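Print this page | E-mail this to a colleague | 14 shares | 3 comments

Kitchen and Crockery Assistant (part-time), Brilladley

Posted 2025-04-01

Firkasus runs the shared kitchens at Brilladley, a former seed warehouse now let out as studios, offices and one room that everybody believes belongs to somebody else. We are looking for a part-time assistant to keep the crockery in order. If you have ever stood in front of an open cupboard and quietly moved all the bowls to where the bowls should be, please read on.

The job is sixteen hours a week, in four morning shifts, from half past eight until half past twelve. The kitchens are Tririne (ground floor, large, smells of toast) and Xue (second floor, small, smells of whatever Tririne had yesterday). There is a goods lift between them. It is slow, and you will get some thinking done.

At the last stocktake, in December, the building owned 2,803 pieces of crockery and cutlery. Of these, 690 were mugs and 412 were teaspoons. We bought 400 of the teaspoons that same year, so you will see the direction things are going in. Part of your work will be finding out where they live now. Past investigations have turned up a biscuit tin, a plant pot and the glove compartment of the delivery van.

What you will be doing

Emptying and loading the dishwashers in both kitchens. The Tririne one has a door that needs a firm knee.

Going round the studios with the trolley at ten and collecting anything of ours. Knock first. Some tenants grow attached.

Washing by hand whatever can't go through the machine, including the wooden boards, which somebody puts through the machine.

Wiping down tables, mats and the insides of the cupboards, and rotating the tea towels.

Keeping the stock book. It is a real book, with a pencil on a string, and we like it that way. We tried a spreadsheet and it is now in three versions, all called "final".

Setting out drinks things for meetings: up to twelve places in Tririne, six in Xue, more if the architects have a client in.

Who we are after

You don't need a certificate in anything. Experience in a café, canteen, school kitchen or large untidy family would be useful. You should be able to lift a full crate of plates from floor to worktop, with training, and be on your feet for most of a shift. You should be able to tell a tenant that the milk has gone off without it becoming a feud. A food hygiene certificate is handy, and if you haven't got one we will pay for the course and the morning it takes.

Strong views on how mugs ought to be stored are welcome. You will be joining an argument already in progress. One faction stacks them, one lines them up rim down on a shelf, and the management, for what that's worth, favours the mug tree.

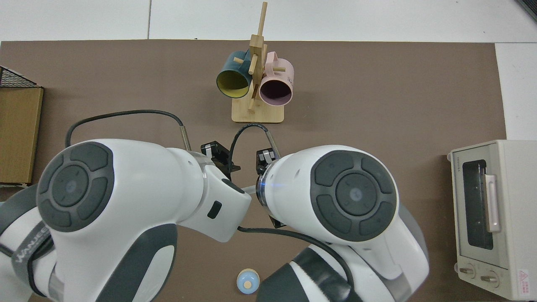

Mugs are where most of our breakages happen, usually at the handle and usually when one is being fished out from behind five others. We would like fewer stacks and more pegs, and you will have a small budget to make that happen. A light wooden tree on a bamboo base does the job nicely: the dark teal mug with the yellow inside on one side, the pale pink one with the plum inside on the other, each hung by its handle where you can get at it. We don't insist on matching sets, as any glance at the shelves will tell you. We do insist that people put things back, and you will be the friendly face of that policy.

Pay and practical matters

£13.10 an hour, paid monthly. Holiday is pro rata, and the building closes for a week at the end of December. Aprons and gloves are provided. Shoes are yours, and they should have a grip, as the Xue floor has opinions after mopping. Lunch is included on any day you work, and so is as much tea as you can drink from a mug you will later have to wash. There is a cycle rack in the yard and a bus stop opposite the gate.

The post is for one year to begin with. There is a four-week trial at full pay, so both sides can find out whether they can stand it.

How to apply

Write to us at the address below, one page at most. Tell us what you have done before, which mornings suit you, and where you would keep the teaspoons. No CV needed, though we'll read one if you send it. We will invite a few people in for half an hour's chat and a look round both kitchens, and everyone who writes will get a reply.

If you need any changes made to the chat, the hours or the trolley, say so in your letter and we'll sort it out before you come.

Print this page | E-mail this to a colleague

Contact: Firkasus Kitchens Office, Brilladley, ground floor, ring twice | © Firkasus | Back to top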